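Charcoal, patience and a cheap thermometer: talking smokers with Vratislav Jireš

June 2016

Got to Vratislav Jireš's yard late, my fault, traffic, and he'd already lit two of them. He repairs and rebuilds smokers for a living. Mostly offset ones, a few bullets, the odd kettle that somebody's left out all winter. He talks fast and doesn't stop working while he does it so some of this is off my notes and some off the recorder.

First thing I asked was what people get wrong when they buy.

"Size," he said. "They buy for the party. One party a year. Then every weekend they're heating this huge box for two chickens." He's got a Gastska barrel in the corner, traded in by a couple who used it three times. Lovely thing, he says. Heavy. Eats charcoal. He's asking 1,445 for it and doesn't expect to get it before October, when people come looking for bargains.

His own is a Beserum, an upright cabinet with a water pan, second-hand, door rehung by him, new rope seal all the way round. He's had it 13 years. Paint's gone on the firebox side and he has no plans to do anything about that.

I asked about leaks. Everybody on the forums goes on about leaks.

"A bit of smoke out of the door, so what. It seals itself, the grease does it. But the firebox, the firebox has to be tight. If air comes in where you didn't ask for it, you are not the one cooking." He tests with a lit joss stick. Goes along the seams, watches which way the smoke bends. Takes him a couple of minutes and he says most people who bring him a "broken" smoker could of done the same at home.
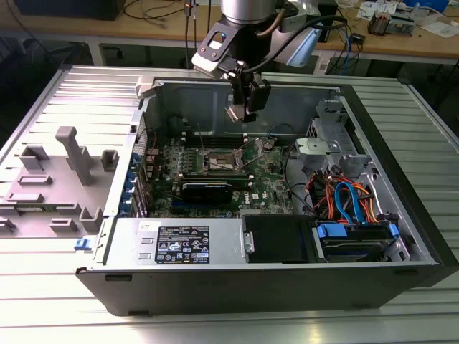 Pearce was less forgiving on the subject of doors, and said that a cabinet that leaks at the door will run hot on a windy day whatever you do with the bottom vent, and that waiting for grease to fix it is asking for a spoiled brisket. Jireš heard all this out and shrugged. "On a windy day, move it out of the wind." They've had this argument before, I think.

Onto fuel. He's a lumpwood man for short cooks, briquettes for long ones. Lights a small chimney, tips it on to unlit coals and lets it creep. No firelighters inside the smoker, ever. Wood in fist-sized chunks, three or four, buried at different depths so they don't all catch together. Doesn't soak them.

"Wet wood makes steam. You stand there, you think it is smoke, you are very happy. Then it dries and it burns exactly like it would have burned anyway, only later."

What about the fancy stuff, the fans and controllers? He's fitted a few. The Ato is the one customers ask him for at the moment, little blower on the bottom vent, probe through the side. Fine, he says. Works. He'd still want people to do a summer without one.

"Learn the vents. Top one open, leave it alone. Bottom one, small moves, and then you wait fifteen minutes. Everybody moves it again after two. Then it's too hot and they close everything and the fire goes sour and the meat tastes like an ashtray."

He's rude about lid thermometers too. Showed me one he'd taken off that morning, reading more than 50 degrees out against his digital. The dial was steamed up on the inside. He keeps a biscuit tin of dead ones. His advice is a cheap probe clipped to the grate, next to the meat but not touching it, and a grommet for the wire so you're not pinching it under the lid. 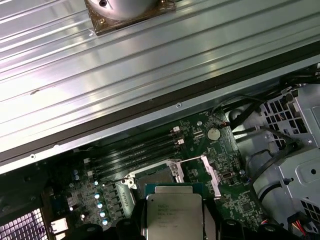 Cleaning was the bit I'd been dreading because I don't really do any. He does less than I thought. Scrapes the grates hot, empties the ash every single time (damp ash is what rots a firebox, he came back to this three times), brushes the loose flakes off the inside of the lid so they don't drop on the food. Leaves the black coating where it is. Once a year he burns the whole thing out hot with nothing in it, lets it cool, wipes cooking oil on the outside of the firebox with an old T-shirt.

And rust? Wire brush, high heat paint, thin coats. If you can push a screwdriver through it then it's a new panel, and depending on the model it may not be worth paying for one. He'll tell you so. The most he's ever charged for a rebuild was 2,870, for a trailer rig with a rotten floor, and he tried to talk the owner out of it.

I asked what he'd cook for somebody who'd never had smoked food. Pork shoulder, I assumed.

"Chicken thighs. An hour and a half, two hours. Bit of apple wood. If it goes wrong you've lost some thighs." He does them skin up, salt the night before, then five minutes over direct heat at the end becuase the skin goes rubbery otherwise. Had some while I was there, off the second smoker, standing up, no plates. Very good. The wings were better.

He's open most mornings. Ring first, he doesn't always hear the gate.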